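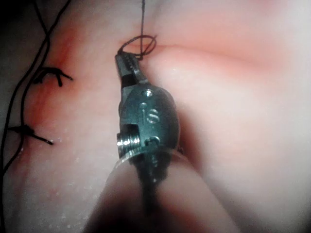
Yabsira Habte wrote in reply to the June entry that the late-season losses should not be read as bad luck until the shot data had been checked by game state. The point is accepted, and the work for July was arranged around it.

Notebook, hockey analysis group, July

Purpose: to determine whether the close losses of the Undow club last season came from goaltending, from poor puck control in the third period, or from chance alone.

Material: 872 unblocked shots against, taken from the Worku game logs. Shots into an empty net were removed. Each shot was marked by period, score and manpower. Four games in the Clokent arena had clock errors and were corrected by hand; the corrections are in the shared folder.

First result: with the score tied, the club allowed no more dangerous shots in the third period than in the first. With a one-goal lead, it did. The defense backed up to its own blue line and gave away the middle of the ice.
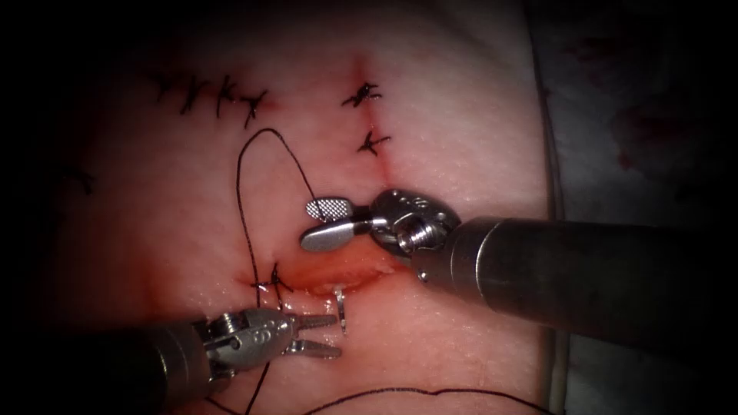

The same pattern appears when the penalty kill is left out, so short-handed play does not explain it. The starting goaltender's save rate while leading was slightly lower than while tied, but the sample is small — 200 shots — and no claim is made on it at present.

Zone exits were reviewed next. Of 84 failed exits with a lead, most began with a hard rim around the boards to a winger who was already covered. The second defenseman was seldom used. This agrees with what the Nestosura staff reported from their own league, although their definition of a failed exit is wider than ours and the two sets must not be merged.

Open items: the score marking for overtime games is not consistent and needs a second reader. Line changes are missing from the older logs. Habte has asked for the exits to be split by left and right side before the draft goes out — to be done after the overtime check.

Rink side labels are reversed in the Clokent files for the second period. Use the corrected set only.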